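Garico, second evening with the new rules

I wrote already in February that I wanted to learn a longer historical board game this winter, and Garico is the one I have chosen.
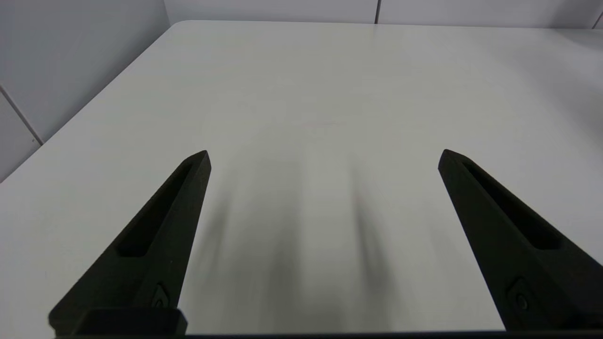

How many turns does one full campaign of Garico take?
Twelve turns, if neither side takes the city of Tufa before. Our campaign ended on turn nine.

I played the river dukes and Laimutė Ramanauskas played the league. There are 173 cards in the box and we used only the spring deck, so the marches were slow. In turn six I left Stadine with one garrison – a bad mistake – and she crossed at the ford the next turn. The rule for supply in winter is still not clear to me. I will read page 20 again before we play the siege of Adis.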